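Materials Handling and Storage, Unit 3
Topic: Open bins and how they are used at a work position
Handout prepared by Themba Zwane

Before you start

These notes go with the second half of the unit. The first half dealt with shelving and aisles. You should have your layout sheet from the Genetmont exercise with you, as several of the points below refer back to it. The sheet has 83 item lines. If yours has fewer, you have the old version and should get the new one from the course page.

1. What is meant by an open bin

In this course, an open bin is a container with a base, four walls and no lid, used to hold items that will be put in or taken out at a work position. The term covers shallow trays through to deep tubs. It does not cover cages, sacks or anything with a closing flap.

Three terms are used throughout and will be used in the assignment.

Opening: the area at the top through which items pass. It is measured inside the walls.

Near wall and far wall: named from the position of whoever or whatever is doing the picking. If the picking side changes, the names change with it. Students lose marks every year for fixing these names to the bin itself.

Working depth: the distance from the top of the wall to the top of the contents. It grows as the bin empties. Internal depth, by contrast, stays the same.

2. Shape

Most bins used in small-item storage are rectangular. A rectangular bin sits against its neighbour with little waste, and its position can be fixed with two stops, one along each side. Round bins are used for liquids and powders and are left out of this unit.

Walls may be upright or tapered. Upright walls give the same area at the base as at the opening, so the stated volume is easy to work out. Tapered walls allow empty bins to nest, which saves a great deal of space on the return trip. The cost is a smaller base. On the Callitz range used in the exercises, the tapered bin has 77 per cent of the base area of the straight one with the same opening. Use this figure in question two of the worksheet. Do not measure it again from the drawing, which is not to scale.

Corners deserve separate attention. A sharp inside corner holds flat-sided goods neatly but collects dust and small parts. A rounded one is easier to wipe out, and small items tend to roll away from it toward the base. Where a bin has to be emptied completely at every change of stock, rounded corners are preferred.

3. Colour and surface

Colour is used in two ways. The first is coding: a bin of one colour is for one class of goods. This works only while everyone on the site keeps to it, and it falls apart quickly when bins are lent between areas. The second is contrast. A plain wall in a middle or dark tone shows up pale goods well, and it shows less scuffing than white. Dark goods in a dark bin are slow to find, particularly in the corners.

Grey is a common compromise. It is neutral, most printed packaging stands out against it, and it leaves the strong colours free for coding labels. The drawback is shadow. A grey wall in poor light grades off toward the corner, and the lower edge of the wall becomes hard to judge. Overhead light placed directly above the opening reduces this. A single lamp to one side makes it worse.

Surface finish matters as well. A gloss wall throws back highlights that can be mistaken for the edge of a shiny item. Matte is specified for all bins in the Ernico case study. Check the specification sheet for this line before you price the order - gloss is the supplier's default, and it will be sent unless matte is written on the form.

4. Clear space above the opening

The space above a bin belongs to the bin. Treat it as part of the footprint when you draw the layout.

For picking from above, the full opening should be clear, with an additional margin on every side. The margin depends on the size of the largest item and on how it is held. A long item gripped at one end will swing, and the swing has to be allowed for. An item gripped at its centre needs the least room.

For picking from the side, at an angle over the near wall, the far wall and the two far corners set the limit. Items lying against the near wall are awkward, as the reach has to come over the wall and then double back. Two remedies are in use: tilt the bin toward the picking side, or lower the near wall. Both reduce how much the bin can hold. A tilt also shifts loose contents forward, so the fill line must be set with the bin in its tilted position.

Anything that hangs or loops near the opening has to be included in the drawing. This means label holders, scanner cords, lamp leads and hoses. They are often left off because they are soft and can be pushed out of the way. A hanging lead moves through a wider area than it fills at rest, and the drawing should show that wider area as a broken line. Mark the point where the lead is tied back and the point where it is free to move. The length between these two points decides how far it can travel.

5. Filling

Three filling patterns were covered in the lecture.

Loose fill. Items are tipped in and lie as they fall. It is quick, but the count has to come from weight or from the delivery slip. Items at the bottom stay there unless the bin is run down to empty.

Layered fill. Items are laid flat in rows, with or without a sheet between layers. The top layer is easy to reach and can be checked by eye. Layered fill suits boxes and packets and does not suit anything that rolls.

Standing fill. Items are set on edge, like files in a drawer. This gives the fastest access to any one item. It fails when the bin is part empty and the contents lean over, so a divider or a movable end plate is required.

For all three, the fill line should sit below the top of the wall. Overfilled bins cannot be stacked, and items above the wall are knocked off when the bin is slid into place. In the Boateng worksheet the fill line is given as a percentage of internal depth. Convert it to millimetres before you start the calculation and round down.

6. Placing the bin

Fix the bin before you fix anything else. A bin that drifts even slightly along the bench will alter the reach to the far corner, and with it the time for each pick. Corner stops are cheap and hold well against sliding. They do not hold against lifting, so a light bin may also require a lip or a strap.

Height is set by the lowest pick. The common mistake is to set the height so that the rim is comfortable, which puts the last few items in a deep bin well out of easy reach. Start from the base of the bin, set that height first, then check that the rim has not become too high to clear.

Leave room to change the bin over. A full bin has to come in and an empty one has to go out, and the two movements may overlap. If the only way in is across the picking side, picking stops during every change. Bringing bins in from the rear or from one end avoids this. Add the changeover path to your drawing in a second colour.

7. Checks on a bin in use

Use the following list on the site visit. Write the result beside each line, and leave a line blank only where the check could not be carried out.

Bin number and label agree with the layout sheet.
Walls free of splits, including at the corners.
Base flat, no rocking when pressed at opposite corners.
Contents below the fill line.
Opening clear, with margin on all sides.
Leads and hoses tied back at the marked points.
Far corners lit well enough to see the base.
Stops in place and tight.
Changeover path free.

A split at a corner means the bin is taken out of service. Tape is not accepted as a repair, even as a short-term measure, as it lifts at the edges and catches on packaging.

8. Worked example

A rectangular bin is to hold small cartons in a layered fill. Each carton is 2 units high. The internal depth is 9 units and the fill line is set 1 unit below the top of the wall. The usable depth is therefore 8 units and four layers will fit. With a sheet between layers, three sheets are needed. If the sheets together take up less than a full unit, students often assume that four layers still fit. They do not. The usable depth was already fully taken up by the cartons, so any thickness of sheet pushes the top layer over the line. The correct answer with sheets is three layers.

Repeat the example with the near wall lowered by 3 units. The fill line now has to be taken from the lowered wall, which leaves a usable depth of 5 units and two layers, with or without thin sheets. Compare the two results before deciding whether the easier reach is worth the lost volume.

9. For next time

Read the section on dividers in the course reader and finish the Boateng worksheet as far as the changeover question. Bring the layout sheet again, with the clear space above each opening drawn in and the near and far walls labelled. Drawings in pencil are fine at this stage - ink is required only for the April submission.
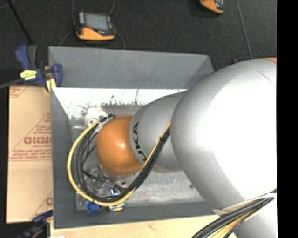

The April submission is one drawing and one completed check list per student. Put the bin number from the layout sheet in the title block of the drawing, and state the picking side underneath it. Work handed in without the picking side cannot be marked for section 4, and those marks are not made up elsewhere.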